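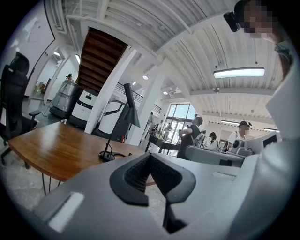
About Emberg

We make hand-held grippers for people who want to teach robots by doing the job themselves. You pick up the tool, you do the task, and the recording goes off to train an arm. That idea has been around in research labs for a while. What we wanted was a kit that a small team could unpack in the morning and be using before lunch, and that's still how we judge every change we make to it.

Emberg was started by Shiuli Rathnayake, who had spent years building test fixtures and was tired of tools that worked beautifully for one person on one bench. The first version had a trigger that made your hand ache after a few minutes (we still have it, and new hires are invited to try it!). Since then the grip, the finger mounts and the housing have all been redrawn more times than we'd like to admit.

There are 16 of us now, in one big open room with an upper level and a lot of daylight at the far end. Engineering, assembly and support all share the floor, so when a customer calls about a sticky finger mount, the person who designed it usually hears the call. It gets loud. We like it that way.

What we offer

The Tindale kit is our main product. It comes with two grippers, a set of spare rubber fingers, a charging dock and the recording software. The fingers are soft and they do wear out, so we made them easy to swap: two screws and you're done. People use Tindale for folding, sorting, table clearing, packing parcels and plenty of things we never thought of. One customer in February sent us a whole session of watering houseplants, and we loved it.

Hladun is the service side. If you know what you want your robot to learn but don't have the hands to record it, our operators will come to your site for up to 20 working days and do it with you. You keep all the recordings. We'll also tell you early on if we think a task is a poor fit for this kind of teaching, and some are. Very thin, slippery things still give us trouble.

Our newest project is Ballotau, a checking tool that goes through your sessions and flags the ones worth recording again. It was built after we sat down to review 1,000 recordings by eye and swore never to do it twice.

Visiting and getting in touch

Come and try a gripper before you buy one. Visits last a couple of hours, and you're welcome to bring objects from your own work. Odd shapes are especially welcome. Write to the support desk to set up a time, and tell us how many people are coming so we can have enough tools charged.

Page last updated 2026-03-04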